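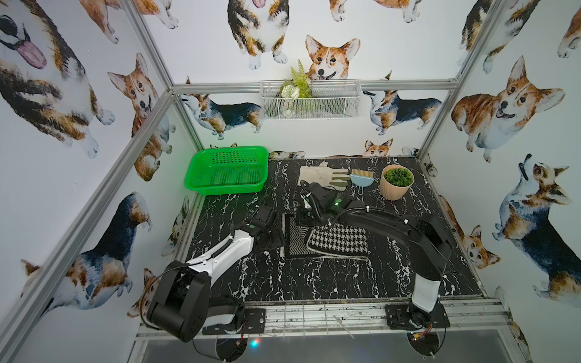 My mother asked me in March if she should wait a few years with buying a new tumble dryer, as "soon the robot will do all of it anyway". She reads a lot of newspapers. I told her to buy the dryer.

I have followed the question of household machines for a long time now, first at work in Dirnberg, where we had two arms for loading parts into boxes, and later only as a hobby. My opinion changes often. At the moment it is this: the arms are good enough, and the cloth is the problem.

A metal part has the same shape today and tomorrow. A mat or a towel has a new shape each time you put it down. If two of them lie partly on top of each other, the machine must first decide where one ends and the other begins, and a strong pattern does not always help with this. Then the gripper must take one layer and leave the other. I can do it while I am talking on the telephone. For a gripper with two flat fingers it is a serious piece of work.

Gloves are worse, in my experience. At the Dirnberg shop we once tried to let the arm put work gloves in a plastic basket, one after the other, at the end of the shift. My colleague Detlef Kramer gave it 40 gloves and went for his coffee. When he came back, 3 were in the basket and the arm was holding the basket itself by the edge. We laughed very much, but I also thought that 3 is more than zero.

Brushes I find more hopeful. A handle is stiff, so it can be held well. The difficulty comes after, when you must press the bristles down with the right force and see if the table is now clean. Most demonstrations I have watched stop shortly before this point.

So, can they do chores yet? One chore, on one table, with things they have met before – yes, I would say so. My kitchen – no. I would pay 2000 for a machine that only folds the washing and does it slowly during the night, and I would not mind if it made mistakes with the socks.

My mother is very happy with the dryer.

Print this post | E-mail this post

3 comments

Pulera
My husband also holds the basket by the edge and looks at it.

M. Czerwiński
Did you try with a suction cup for the gloves? We had better results with it, but only on the rubber side.

Molcombe reader
I would pay more than you if it did the ironing.

This site uses cookies to remember your settings. Accept | Read more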